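Desk Tidy Notes, Mistusska room

README, last touched 2019-03-06 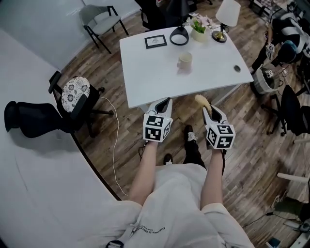 Bienvenido Soriano wrote back after the first version to ask why a folder full of notes on one white table needed a README at all, and couldn't I just put the rules on a sticky note? Fair! I tried the sticky note. It ended up under the mug, then in the trash, and by the end of January I was answering the same questions every other day. So now there's a README.

What's in here

The folder has 372 short notes on how our small office room gets put back together at the end of the day. Each note is a plain text file with a line or two in it (what was out of place, where it went). There are 2551 lines altogether if you paste them into one file, which I did once and don't recommend. The notes come in 24 batches, and I never merged them, sorry.

The stuff that lives on the table

The white table is the heart of it all. These are the names I use, so please search for them exactly:

mug — the white ceramic one. Early notes say "cup". Same mug.
plant — green, pale pink flowers, cream pot. It belongs near the far edge. People keep dragging it forward to look at it (I get it, it's pretty), and then it's in the way of everything.
big lamp — white drum shade, round gold-colored base. Back corner on the right.
ring lamp — the black one. I called it "hoop" through batch 6 and then changed my mind.
card — the small one with the black border. It goes toward the left. Some notes call it "frame", and I've given up on picking a winner.
grommet — the little cable hole near the right edge. Please don't drop pens in it!

Chairs and floor

Light gray chair against the wall, black office chair with the flowery black-and-white cushion over on the left. The cushion gets its own tag because it wanders. If you find it on the gray chair, write "cushion moved" and put it back.

The floor is the annoying part. It's wood-look planks in browns, grays and tans all mixed together, and anything small and beige just melts into it. Check it last, slowly, looking straight down — fluff counts, and so do paper clips.

Things I know are wrong

Batch 11 has left and right swapped in a bunch of places. I was standing on the other side of the table and didn't think about it. The Meken and Marquez labels are left over from an older list of shelves and can be ignored. A few notes just say "fine". They're mine.

Adding your own

Copy the last note, change the words, save it in the newest batch. Keep it short. If something new moves onto the table for good, add it to the list with one plain name. The spare copy is in the Drekance folder, and I update it whenever I remember to.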